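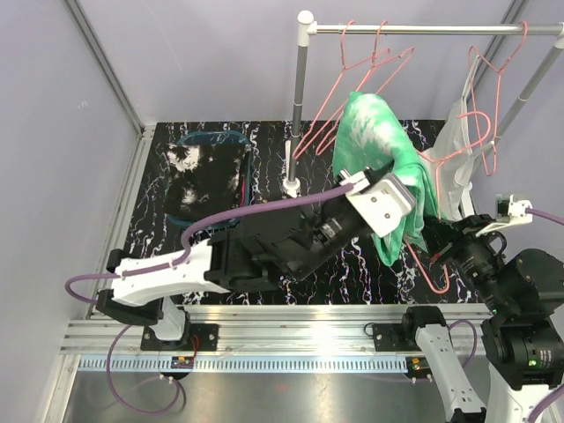
Glória Sampaio
January

Fold Endurance of Scored Card in Handmade Greeting Cards

1. Aim

The project compared three ways of scoring card before folding: a bone folder against a ruler, a scoring board, and the scoring blade of a manual die-cutting machine. The question was which method gives a fold that opens and closes longest before the outer surface cracks.

2. Materials

Two card stocks were used, both 300 gsm. Prunorer is a smooth white stock with a clay coating. Runer is uncoated, with a slight tooth. Sheets were cut to A5 with the grain parallel to the fold. A second batch was cut across the grain. All blanks were left in the workroom overnight before scoring.

3. Method

Each blank was scored once at the centre line and folded away from the groove, so that the raised ridge lay on the inside. The fold was pressed under a Grundar book weight for 90 seconds. The card was then opened flat and closed by hand until a crack longer than 2 mm could be seen under a desk lamp. Closures were logged on a tally sheet.

4. Results

Across the grain, the coated stock failed early with every method. The worst blank, scored with the bone folder, cracked after 19 closures. With the grain, the scoring board gave the best single result, 1421 closures on Runer. The die-cutting blade came second on both stocks. Its groove was narrower and in places had cut into the coating.

Bone folder results were widely scattered. Hand pressure was not controlled, and the later blanks were scored more lightly than the first ones.

5. Discussion

Grain direction had a larger effect than scoring method. Mac Suibhne's course notes recommend scoring coated card twice, with light pressure each time. This was not tested. Humidity was not recorded either, and should be in any repeat of the work. The raw tally sheets are in Appendix A.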